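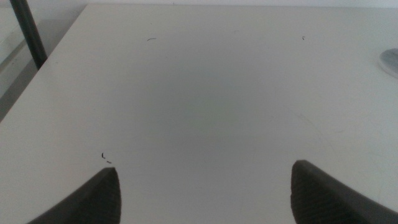
Slide 1. Two fingers, a tabletop, nothing held.

Home Talks Notes About Contact
Search this site Enter keywords Go

Can It Clear the Table Yet?
Speaker notes, Fouzia Qureshi
Skotach Public Library, November 28, 2019

Say hello, check the mike, wait for the back rows to sit down.

Start with the question people ask me at parties: when do I get one? My answer for tonight is no time soon, and I'd like to spend half an hour being annoying about it.

Ask for hands. Who has put a cup on a coaster today? Who remembers doing it? (Expect fewer hands. Let that sit a second.)

The chore I want to talk about is that one. Pick up a plastic cup, set it down on a round flat pad. No dishes, no hot water, no cat. If a machine can't do this every time, I don't want to hear about laundry. 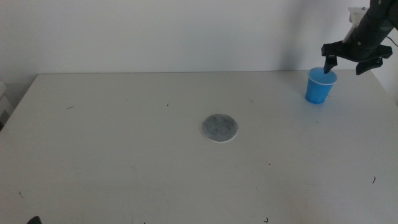
A cup is mostly air with a thin wall around it. You can pinch the wall, with one finger in and one finger out, or you can grab the whole thing from the sides. Pinching needs good aim. Grabbing needs hands that open wide enough. People switch between the two without a thought, and we do it while talking.

Then the putting down. Too high and it drops, too low and you push it into the table. Miss the middle by a little and one side of the base hangs off the coaster. Your grandmother would fix that with a nudge. Ask the vendor whether their machine would notice.

Numbers slide. Go slowly, people write these down.
Jianhua Zou let me sit in on his trials at Runard last winter. They ran 1090 attempts at a job much like this one, and 317 of them failed in some way. He's proud of that and he should be, the year before was worse. But my dishwasher at home would be out on the curb with that record.
The Wemer sales video shows 17 perfect placements in a row. I asked how many they filmed. Still waiting.

Pause for water.

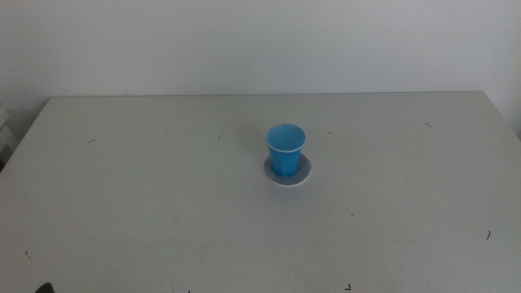

Photo: F. Qureshi

Look at how much help the machine gets. Plain white wall, wide table, one bright blue cup. Now think of your own kitchen table. Mine has mail on it, and a banana. Clear all that away first and you've done most of the chore yourself – the robot gets the easy bit.

Shop floor. Somebody will say factories solved this years ago. Partly true. Joly has a packing line where the same cup comes down the same chute, facing the same way, and the arm there does fine. Ask what happens when a cup arrives on its side. A man named Pete walks over.

What would change my mind (read these straight off the page):
– 100 tries in a row, uncut, in a kitchen the team has never seen
– cups they didn't choose, including a glass one
– all the misses reported, even the small ones

Be fair here. The work is real and the people doing it are careful. My quarrel is with the word "yet" in the brochures, and with the price next to it.

If time is short, skip the bit about towels and go to questions. If someone asks about vacuums: yes, I own one, it is under the couch. Leaflets are by the door, chairs need stacking by nine.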